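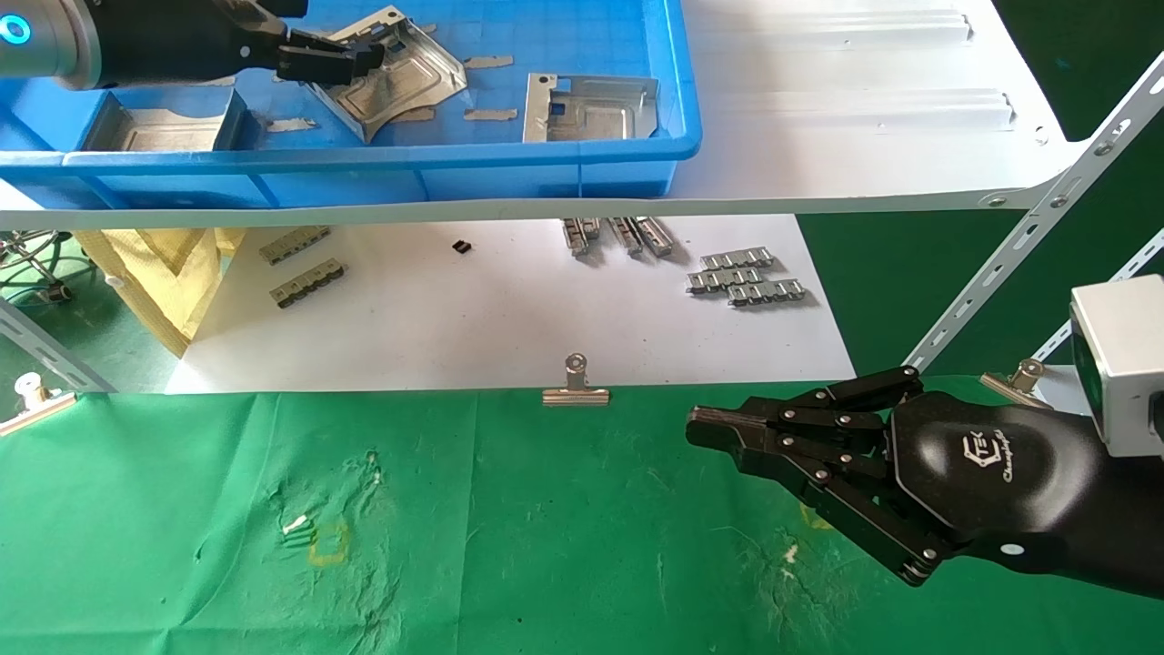 The hardware library in Sellmont has opened its sorting room to the public, and residents can now come and take home small metal parts without payment. The room belongs to the repair workshop on Londley Street, which has collected used brackets, rails and screws from closed businesses in the district for many years. Each kind of part is supposed to get its own place before it goes to the public shelves. Folded and drilled sheet metal is kept in a blue plastic bin on the white upper shelf, while the smaller pieces, such as connector strips, short rails and flat links, lie on the white surface below it. A green cloth covers the table in front, held with binder clips along its top edge.

Leokadia Kaczorowski started the collection with parts from her father's cabinet business. She told this newspaper that the demand was a surprise for her. In November the workshop gave out 390 pieces, and most of them went to people who wanted to repair one drawer or one cupboard door.

"They come with the broken piece in their pocket," she said. "Very often we have the same one. Sometimes we have it in a different colour, and they take it anyway."

The full stock was counted during the winter and came to 3278 pieces. The count did not include loose screws, which are sold by weight at the neighbourhood market to pay for the heating. Drawer rails are the part most often requested, and at present there are not enough of the 40 centimetre length. The workshop asks anybody who is throwing away an old desk or kitchen cabinet to remove the rails first and bring them as a pair — single rails are difficult to match.

Pankaj Chaudhary, who teaches the evening repair course, would like also to receive shelf brackets and hinges. Parts should be clean and without sharp edges. Painted metal is accepted, but rusted metal is not, and the workshop has no place for anything longer than one metre. Electrical items must go to the municipal depot in Kasten as before.

The repair course has 22 places and is already full. A second group will begin if the workshop can find another room for it, and names are being taken at the front desk. Visitors to the sorting room do not need to register, but they are asked to bring their own bag and to put back in the correct bin what they do not take.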